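Juška Two-Arm Build: Frequently Asked Questions

Print this page | E-mail this page

Last updated February 19, 2018

What is Juška?
A two-armed robot on a fixed torso, built in the shared workshop at Fornton. It has a gripper at the end of each arm. The plan is for it to open doors and drawers and move small objects. The drawings and parts list are free to download.

Can I build one at home?
Yes, if you have a bench you can bolt things to and a circuit that isn't shared with a refrigerator. The torso takes up more room than people expect, so measure your doorways before you assemble it. Two builders have had to take the shoulders off again to get it out of a basement.

Which motors do you use?
Harkov servos in the shoulders and elbows, and the smaller Harkov units in the wrists. Other motors will fit if the bolt pattern matches, but the cable channels won't line up and you will have to drill new ones.

Do I need a 3D printer?
For the covers and the finger pads, yes. The load-bearing parts are cut aluminum. Do not print the shoulder brackets. We tried it and they cracked at the second bolt hole.

Do I have to use the simulator?
No, but we won't answer questions about a crashed arm if you skipped it. Derix is our simulator. It runs the same control code as the real arms, so anything you write gets tried there first. The stock rooms have doors, drawers, tiled walls and a few loose objects to reach for. You can look from above or from close by one gripper, and it is worth checking both. A reach that looks fine from overhead can be well off to one side when you see it along the fingers.

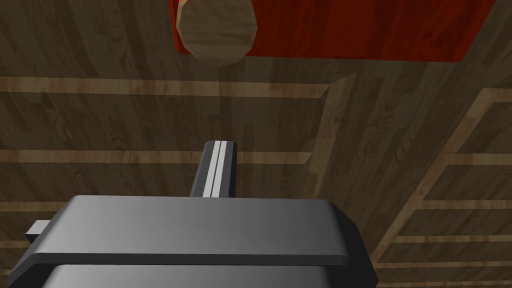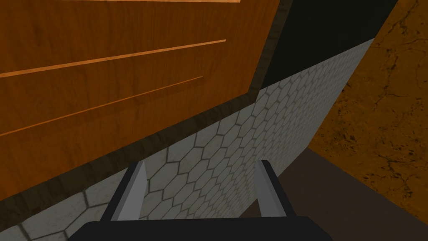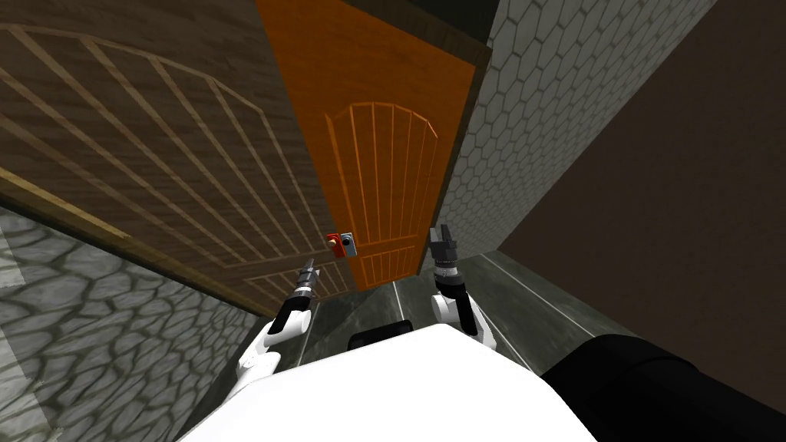
How many runs should I do before trying the real arms?
We ask for 100 clean runs of any new motion. Our own drawer routine had 3000 runs, and 2774 of them finished without a fault. Most of the rest were joint limits — the elbow ran out of travel before the hand got there.

My simulated arm works and my real one misses. Why?
Check the base height first. The simulator uses the height in your settings file, and most people type in the number from the drawing and never measure their own stand. After that, check the wrist zero. It moves if you take the wrist cover off and put it back.

How long does calibration take?
Up to 15 minutes per arm. Do it with the grippers empty. Write the offsets on tape and stick it to the inside of the torso cover, where the next person will find it.

Can I change the rooms in Derix?
Yes. Walls, floors and furniture are in plain text files. Copy a room and rename it before you edit. Updates overwrite the stock ones.

When is the next release?
August. It will have the new cable routing and a corrected drawing for the left elbow spacer. If you are about to cut that spacer now, wait — or add 2 mm to the length shown.

Reader comments (3)

benchdog: The spacer note should be at the top of the page. I cut both of mine from the old drawing.

r_kettle: Base height was my problem too. My stand is on casters and I hadn't counted them. Works fine now.

slowsolder: Is there a way to slow Derix down to watch the wrist? Everything goes by too fast on my machine.
Reply from the workshop: Set the rate in the settings file to a lower number and restart. It doesn't take effect until you do.

Contact the Fornton workshop | © 2018 Juška build group | Back to top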